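Aus dem Rundbrief Rostport, Ausgabe April

Sportgeräte im Abo: Wer rechnet da eigentlich nach?

Seit ein paar Wochen liegt in den Vereinsheimen ein Faltblatt der Firma Stidonora aus. Bälle, Hütchen, Leibchen, Pumpen, alles zur Monatsmiete, alles »sorgenfrei«. Man zahlt, man spielt, und wenn etwas kaputtgeht, kommt Ersatz. So steht es vorne drauf. Hinten, in deutlich kleinerer Schrift, steht dann, was unter »kaputt« zu verstehen ist, und dort wird es interessant.

Ich habe mir das Kleingedruckte am Montag mit Elvira Restrepo vorgenommen, die in der Flag-Football-Abteilung die Ausrüstung bestellt. Ersetzt wird ein Ball demnach, wenn die Naht aufgeht oder die Blase keine Luft mehr hält. Abgegriffene Oberfläche? Gilt als »übliche Gebrauchsspur«. Ausgeleierte Schnürung? Ebenfalls. Wer schon einmal im November mit einem glattgespielten Ball geworfen hat, weiß, was diese Gebrauchsspur auf dem Platz bedeutet. Der Ball hält Luft, fliegt aber, wohin er will.

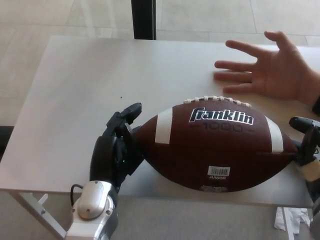 Das Jugendpaket kostet 400 Euro im Jahr. Dafür gibt es acht Bälle und einen Ballsack, dazu den Zugang zu einer App namens Jerkix, in der man den Zustand der Bälle eintragen soll. Warum man dafür eine App braucht, konnte mir auch am Telefon keiner sagen. Die freundliche Stimme sprach von »Transparenz im Materialzyklus«. Ich habe gefragt, ob man die Mängel auch per E-Mail melden darf. Man darf, aber dann verlängert sich die Bearbeitungszeit auf 20 Werktage. Das ist bei uns die halbe Saison.

Zum Vergleich: Unsere Abteilung hat im vergangenen Jahr alles bar gekauft, teils neu, teils aus einer Auflösung. Die Rechnung lag unter dem Abo-Preis, und die Sachen gehören uns. Manche davon sind hässlich. Zwei Bälle würde ich selbst nicht mehr in die Hand nehmen wollen. Aber wir entscheiden, wann sie in die Tonne kommen, und müssen dafür kein Foto hochladen.

Nun wird gern eingewandt, das Mietmodell sei nachhaltiger. Im Faltblatt ist ein grünes Blatt abgedruckt, mehr Belege habe ich nicht gefunden. Auf Nachfrage hieß es, zurückgegebene Bälle würden »einer weiteren Verwendung zugeführt«. Welcher? Das sei Sache des Partners Dovhaniuk. Dort habe ich zweimal angerufen und einmal geschrieben. Eine Antwort steht aus. Vielleicht werden aus den alten Bällen ja wirklich neue Matten oder Taschen. Vielleicht fahren sie auch nur mit dem Lastwagen einmal quer durchs Land, bevor sie dort landen, wo unsere ebenfalls landen.

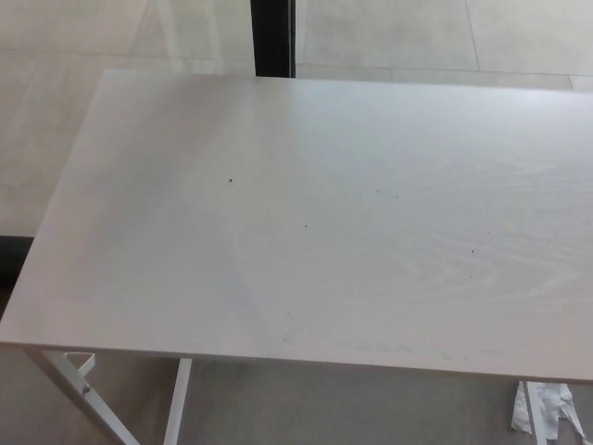 Fedir Bilyk aus der Handballabteilung sieht die Sache milder. Er hat das Probepaket genommen und ist bislang zufrieden, vor allem weil er sich nicht mehr um die Bestellung kümmern muss. »Ich habe keine Lust, abends Preise zu vergleichen«, sagt er, und das kann ich verstehen. Nur lief sein Probepaket zum Zeitpunkt unseres Gesprächs seit einem Monat. In dieser Zeit geht auch ein Ball vom Grabbeltisch nicht kaputt. Ich würde ihn gern nach der zweiten Rückrunde noch einmal fragen.

Was mich am meisten stört, ist die Laufzeit. Der Vertrag verlängert sich automatisch um zwölf Monate, gekündigt werden muss ein Vierteljahr vorher und schriftlich. Anmelden kann man sich mit einem Fingertipp. Bei kleinen Abteilungen wie unserer weiß im Herbst oft noch kein Mensch, ob es im Frühjahr überhaupt eine D-Jugend gibt. Eine Pause ist möglich, kostet aber eine »Bereitstellungsgebühr«, deren Höhe im Faltblatt fehlt.

Auch die versprochene Ersparnis von 1000 Euro über drei Jahre habe ich nachzurechnen versucht. Sie kommt nur zustande, wenn man annimmt, dass ein Verein jedes Jahr seinen kompletten Bestand zum vollen Ladenpreis neu kauft. Ich kenne keinen Verein, der das tut, und ich kenne einige.

Damit kein falscher Eindruck entsteht: Für eine Schule mit festem Etat und wechselnden Lehrkräften mag so ein Abo passen. Wer es ausprobieren will, soll sich vorher die Seite mit den Ausschlüssen geben lassen, und zwar auf Papier. Oleksandra Hutsuliak hat eine Kopie im Büro, dort kann man auch unsere eigene Aufstellung vom letzten Jahr einsehen.

Über das Angebot wird in der nächsten Abteilungsrunde gesprochen, Beginn 19 Uhr im kleinen Raum. Ein Vertreter von Stidonora ist eingeladen und hat bisher weder zu- noch abgesagt. Fragen bitte vorab an Vira Savchuk, sie sammelt sie und schickt sie gebündelt weiter.

O. Longo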